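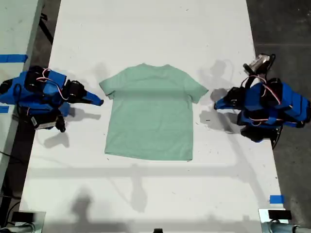

Greifervergleich am T-Shirt: erste Ergebnisse aus der Werkstatt

Samstag, 12. April 2025

Liebe Leserinnen und Leser,

in der Dezember-Ausgabe haben wir angekündigt, dass wir das Falten von Textilien mit zwei Armen testen wollen. Nun sind wir so weit, dass wir etwas berichten können. Das Projekt läuft bei uns unter dem Namen Molis und wird von Nesrin Tatlı geleitet. Für die Mechanik ist Recep Öztürkmen zuständig.

Der Aufbau ist einfach gehalten. Zwei blaue Arme mit schwarzen Servomotoren stehen sich an einem weißen Tisch gegenüber, dazwischen liegt das Kleidungsstück. Wir beginnen jeden Durchgang mit einem flach ausgelegten T-Shirt, der Kragen immer auf derselben Seite. Das mintgrüne Shirt hat sich bewährt, denn die Kameras trennen es gut vom Tisch. Mit einem weißen Shirt hatten wir am Anfang viele Fehler in der Erkennung der Ärmel.

Verglichen haben wir zwei Arten von Fingern. Die erste ist die schmal zulaufende Backe, die wir selbst drucken. Die zweite hat die gleiche Form, bekommt aber eine weiche Auflage von Geltell auf die Innenseite. Mit jeder Variante haben wir 136 Griffe am Ärmel gemacht, immer mit der gleichen Schließgeschwindigkeit.

Die harte Backe kommt besser unter den Stoff. Ihre Spitze ist dünn und schiebt den Saum nur wenig vor sich her. Beim Anheben rutscht der Ärmel aber öfter wieder heraus, besonders wenn nur eine Lage gefasst wurde. Mit der weichen Auflage hält der Stoff deutlich besser, dafür ist die Spitze dicker, und manchmal entsteht schon vor dem Griff eine Falte. Recep möchte deshalb als Nächstes eine Auflage probieren, die erst ein Stück hinter der Spitze beginnt.

Auch den Controller haben wir getauscht. Der alte von Brakby hat beide Arme nacheinander angesteuert, was beim gemeinsamen Anheben störte: Eine Seite war immer etwas früher oben, und das Shirt hat sich verdreht. Mit dem Modell von Fukuda bewegen sich beide Seiten für unser Auge gleichzeitig. Die Einrichtung hat allerdings zwei Tage gedauert, und die Anleitung ist an manchen Stellen schwer zu verstehen.

Ein Hinweis zum Licht, weil mehrere von Ihnen danach gefragt haben. Die Arme werfen weiche Schatten auf die Tischplatte, und wir haben lange überlegt, ob wir sie mit zusätzlichen Lampen beseitigen. Wir lassen sie vorerst so. Die Erkennung soll auch an einem normalen Arbeitsplatz funktionieren, und dort gibt es ebenfalls Schatten.

Als Nächstes nehmen wir uns Hemden mit langen Ärmeln und Geschirrtücher vor. Die Druckdateien für beide Backen schicken wir auf Anfrage gerne zu. Bitte schreiben Sie dazu, welchen Servotyp Sie verwenden, damit die Bohrungen passen.

Mit freundlichen Grüßen
Nesrin Tatlı und Recep Öztürkmen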